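# Gripper and camera trials, simulated kitchen

Stills from the Plarkarent comparison of two-finger grippers on a Franka Emika arm. All runs were done in simulation with kitchen objects on a marble countertop. Each controller got 200 attempts per object, with 8 objects in the set. The close view is the one the Graten controller uses for its final approach. 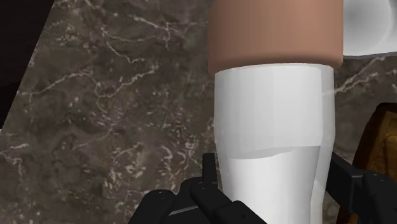 *Gripper fingers on both sides of the white cylinder, close view.*

The close view helps with tall objects, but it loses the top and bottom of anything this size. For those we pass the height in from the fixed camera. Long objects need a different setup. The grasp point has to be near the middle or the load on the fingers is uneven, and the Daher controller is stricter about this than Graten. 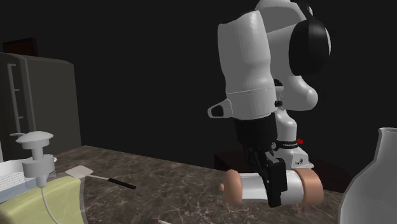
We set the closing force low for smooth, round objects and raised it in small steps. Graten reached 177 good grasps out of 200 on the rolling pin. Daher was slower to settle and needed its timeout raised to 700 milliseconds before its results could be compared. Both use the same finger model and the same friction values.

The last still is from the wider camera, used for checking arm clearance over the counter.

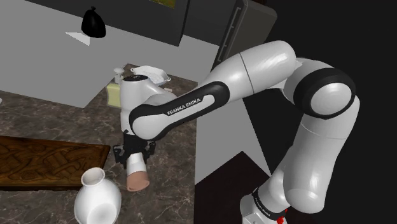 **Varnemau, March**

The cup runs are finished for both controllers. Tilt at the wrist is logged with each attempt, along with finger width and contact time. Plates and the other flat objects are next, using the same camera positions.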